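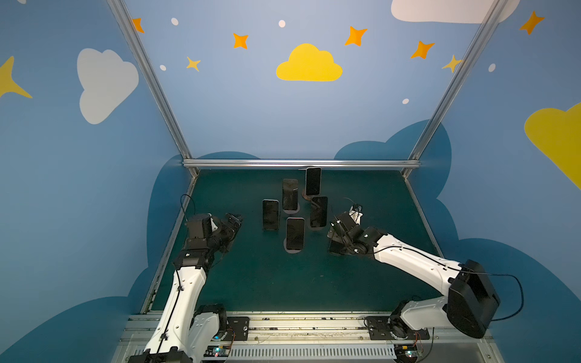

How to Set Up a Shelf of Old Phones for Display or Testing

2019-03-12

If you have a drawer of retired phones, you can stand them up on one surface and keep them useful as clocks, photo frames, music remotes or test devices for a website. The setup takes an afternoon, and most of that is charging and updating.

What you need
Phones that still hold a charge
One stand per phone
A microfiber cloth
Small labels and a fine marker
A flat surface at least 36 inches wide

Step 1. Check each phone
Lay the phone face down on a flat table and press lightly on the corners. If it rocks or spins, or the back is lifting, the battery may be swollen. Do not charge it. Take it to a battery recycling point.

Charge the rest to full, then leave them off the charger overnight. Anything that is dead by morning will have to stay plugged in, so give it a place near the outlet.

Step 2. Clear them out
Back up what you want to keep, sign out of every account and do a factory reset. On Android phones, remove the Google account before you reset or the phone will ask for the old password afterward. On an iPhone, turn off Find My iPhone first. Take out SIM and memory cards.

Step 3. Choose the stands
Stands with a round, weighted base take up little room and can be turned without lifting. I use the small Wasel ones. The Elemero folding stand costs less but tips back if you tap near the top of the screen. Whatever you buy, try it with your heaviest phone. Narrow holders are fine for phones that will only be looked at.

Step 4. Arrange them
Put the tallest phone at the back and work forward. Stagger the others so that each screen can be seen from where you normally sit or stand. Leave 2 inches between neighbors, more if you plan to pick them up often. Keep the charging ports clear.

Wipe the screens last. Black glass shows every fingerprint.

Step 5. Label and set the screens
Write the model and software version on a label and stick it to the back. Set brightness to the lowest level you can read comfortably. For a clock or photo frame, turn off auto-lock. For test phones, leave auto-lock on and set it to the longest time offered.

Check for swelling again every month.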